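Duketti drawer trial

Reading time: 3 min

The Duketti drawer trial is a bench procedure for comparing end effectors on a single robot arm working in and around household furniture. It was drawn up at the Whitlock laboratory by Efren Padilla and Nighat Lashari, and is used mainly to compare covered and bare fingers on parallel and multi-finger grippers. The name comes from the Duketti wrist adapter, a quick-change plate that lets an operator swap grippers without removing the arm from its mount.

Background

Earlier gripper comparisons at Whitlock used blocks and cylinders placed on an open table. Results from these tests did not carry over well to furniture. A gripper that picked up a block without trouble on a flat surface could fail inside a drawer, where the side walls limit the opening width of the fingers and the front panel limits the angle of the wrist. Padilla proposed a fixed drawer task in November, and Lashari wrote the scoring sheet still in use.

Setup

The trial calls for a small bedside table with at least one drawer that opens fully. Objects may be placed on the top, in the drawer, or in an open bin on the floor beside the table. The arm is mounted so that the gripper can reach the floor of the lowest drawer with at least 90 mm of clearance between the wrist and the edge of the tabletop. Camera exposure is locked before the first run, as dark furniture behind the work area can otherwise cause the automatic setting to brighten pale surfaces until their edges are lost.

Flat packets are the standard drawer item. They lie low, offer little edge to grasp, and tend to slide when touched from one side. A packet set at an angle to the drawer walls is scored separately from one set parallel to them, because the wrist has to rotate before the fingers close.

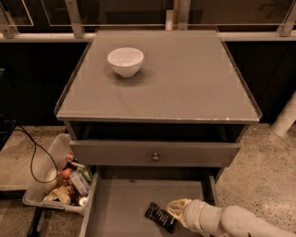 Whitlock Laboratory – Manipulation and End Effector Group

With the lower drawer out and the gripper down inside it, the arm passes in front of the table, low and nearly level. This is the preferred approach for a black packet lying toward the front right of the drawer. An approach from above is possible only when the drawer extends well past the tabletop, and it places the forearm between the head camera and the object.

Finger coverings

Two finger surfaces are compared in each series. The first is the bare molded finger supplied with the gripper. The second is a fitted cover, pulled over the fingers and secured at the base. Covers raise friction on smooth packaging but add thickness at the tip, and wrinkles in the material can fold under the finger during a low grasp. The procedure requires the cover to be inspected between series and replaced if a fold reaches the contact pad.

Scoring

Each series consists of 28 attempts per finger surface. An attempt is scored as a pick when the object clears the drawer front and is held for 6 seconds. Contact with a drawer wall is recorded but does not void the attempt. Movement of the drawer itself – a frequent result of pushing against the front panel – voids it.

Over the first year the group logged 715 attempts, including incomplete series. Covered fingers did better on flat packets set at an angle. Bare fingers did better on rigid items with a defined rim, such as bowls. No clear difference was found for soft or irregular items taken from the bin.

Controllers

The trial has been run with two controllers. The Grutham controller uses position control with a force limit at the wrist. The Drukent controller adjusts stiffness along each axis and allows the fingertips to rest lightly on the drawer floor before closing. Lashari reported fewer voided attempts with the Drukent unit, although its slower descent lengthened each series. Results from the two controllers are not pooled.

Limitations

The procedure does not test drawer opening or closing, which the operator does by hand. It also uses one table height, so the findings say little about cabinets or floor-level storage. A revised version with a second drawer depth is in preparation.

Last revised July 13, 2025

We use cookies to measure site traffic. Accept | Decline

Contact | © Whitlock Laboratory | Back to top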